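How to draw up colored liquid from a beaker without air bubbles and drips?

Posted by Ekene Tamuno in Classroom and Home Science

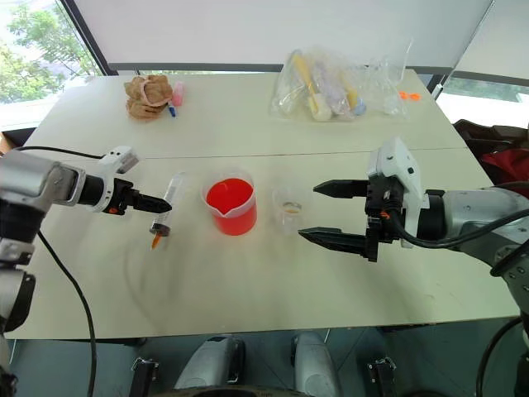
I am preparing a small color mixing activity for children, and I have a problem with the part that should be the easiest one. I have a measuring beaker with a spout, a plastic syringe, and small clear cups. The children must take red-orange water from the beaker with the syringe and put it in the cup, where there is already a little yellow. Then they look at how the color changes.

When I try it myself, I always get a big bubble under the black rubber part. So the amount is wrong, and every cup has a different color. Also, drops fall on the table between the beaker and the cup. My table is white and I already have some gray marks on it which I do not manage to clean, so I am a little afraid of the red.

I use normal food color in tap water. The beaker holds 300 ml, and I fill it to 186 ml. (I know it is a strange number. I made a recipe for a bigger group and divided it.) Each cup should receive 4 ml. How do you do it so the amount is the same every time? And is there something to put on the table?

Thank you in advance for your patience with my English.

Dornberg

The bubble is there because the tip goes in with air already inside. Push the plunger completely down before you put the tip in the liquid. Then keep the tip well under the surface and pull slowly. If you still see a bubble, turn the syringe with the tip up, tap the side with your finger, push the air out, and fill it again to the line.

Read the amount at the edge of the rubber that touches the liquid. The back edge of the rubber gives you a wrong number, and children very often choose that one.

For the drops: after filling, touch the tip to the inside wall of the beaker, above the liquid. The last drop stays on the wall. Then bring the cup close to the beaker, so the way between them is short. I let the children hold the cup with the other hand, because a light plastic cup with almost nothing in it falls over very easily.

If the rubber moves in jumps, take the syringe apart, wash it with warm water and a little dish soap, rinse, and let it dry. An old syringe which stays stiff after this should be changed.

Okeke

just put newspaper. food color comes out of everything anyway

Guretard

I must disagree a little with Okeke. Food color does not come out of everything. Red stayed in my kitchen counter for two weeks, and in one school shirt forever. Newspaper also becomes wet and sticks. I use a baking tray with a low edge and put the beaker, the cup and the syringe all inside it. When there is a spill, it stays in the tray.

For marks that are already on a white table, I had good results with baking soda and a few drops of water. Make a paste, leave it for some minutes, and wipe with a soft cloth. Try it in a corner first. I do not know what your table is made of, and some surfaces become dull.

One more thing about the color: use less than you think. With a strong red you will not see the yellow at all after mixing, even if your amounts are perfect. I make the red weak enough that I can read printed letters through the beaker.

Recently asked
Can I wash plastic beakers in the dishwasher?
How to remove old label glue from clear cups
Why did my yellow and blue make brown?
Storing syringes for craft use away from the medicine cabinet
Safe things to mix with children under six

Last updated: Sunday, June 16, 2019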